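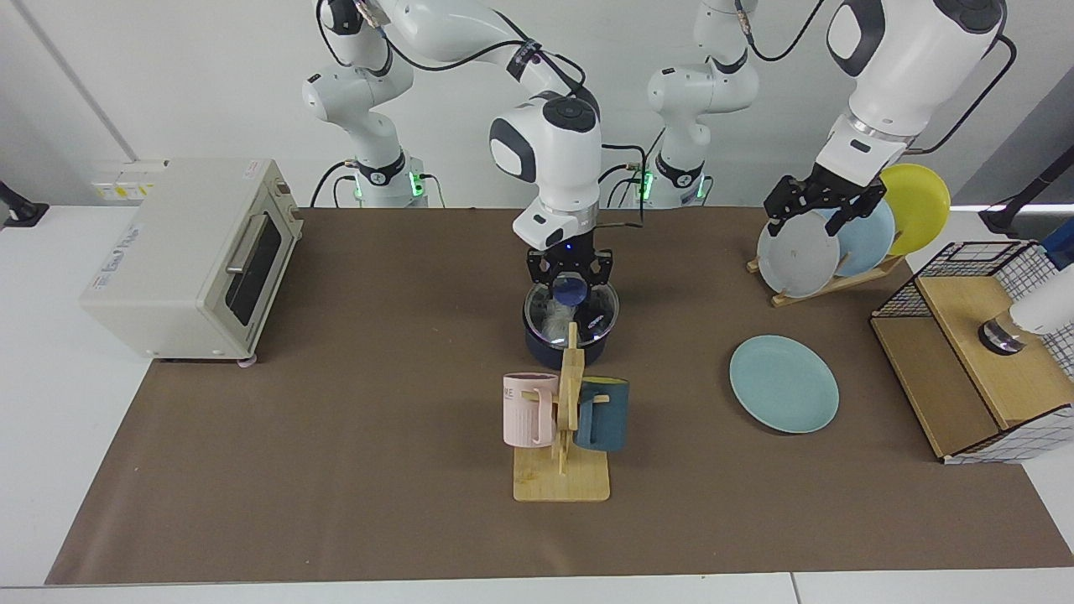
The Long Simmer
Why a town full of cooks fell back in love with soup

November 10, 2022

Walk down the main street of Zimstead on a cold evening and you can smell what people are having. Onions, mostly, going soft in butter. Then bay leaf, then something smoky from the apartments over the old feed store, where a ham bone has been sitting in water since lunch. Soup season starts early up here and it hangs on until the lilacs bloom, and I can't think of a better place to spend it!

I came for the Stamville Soup Walk, held every October in the next town over, and I stayed a week longer than I meant to. The walk is simple. You buy a mug at the first stop and carry it from porch to porch, and at each porch somebody fills it. This fall 2,692 mugs were sold, in a town with one traffic light. There were 40 porches on the map. I made it to 17 before I had to sit down on a curb and loosen my belt.

What surprised me was how little the best soups had in them. The one I still think about was white beans, garlic, sage and a heel of hard cheese, and the cook told me she had started it before breakfast and then more or less ignored it all day. She salts the beans the night before, in the soaking water (my grandmother would have fainted), and the skins stay whole while the insides go to cream. I've done it six times since I got home and I'm never going back.

The beans themselves come from Akande, a small farm on the Lelteslow road that grows dry beans and almost nothing else. The barn smells like dust and hay and, faintly, peanuts. They had a speckled red one I'd never seen, sweet and a little like chestnut, and a flat black one that turns the broth the color of coffee. Most of the crop is gone by New Year. Ask for this year's beans when you buy, wherever you buy them, and plan on a shorter cook than the bag says. A bean that has sat in a warehouse for three winters may never get soft at all, and plenty of people who think they can't cook beans have just been sold old ones.

Broth gets people worked up around here. There's a camp that roasts the bones first and a camp that thinks roasting is showing off, and I heard the matter argued for most of an hour in line at the hardware store. I lean toward roasting for beef and skipping it for chicken. For vegetable broth, the trick I brought home is to cook the tomato paste hard in the oil until it goes brick red and starts to stick, then pour the water in and scrape. It gives you a depth you'd swear came from meat.

And please, finish the thing! Nearly every porch had a little bowl of something to go on top: chopped parsley with lemon peel, fried shallots, vinegar with hot peppers floating in it, rye crumbs toasted in bacon fat. A soup that has cooked for five hours tastes round and sleepy, and a spoonful of something sharp wakes it right up.

I drove home with 6 pounds of the speckled beans on the passenger seat and a chipped green mug in my coat pocket. The first batch went on that same night, with an onion, a carrot and the last of the sage from the yard, and we ate it at ten o'clock standing up in the kitchen.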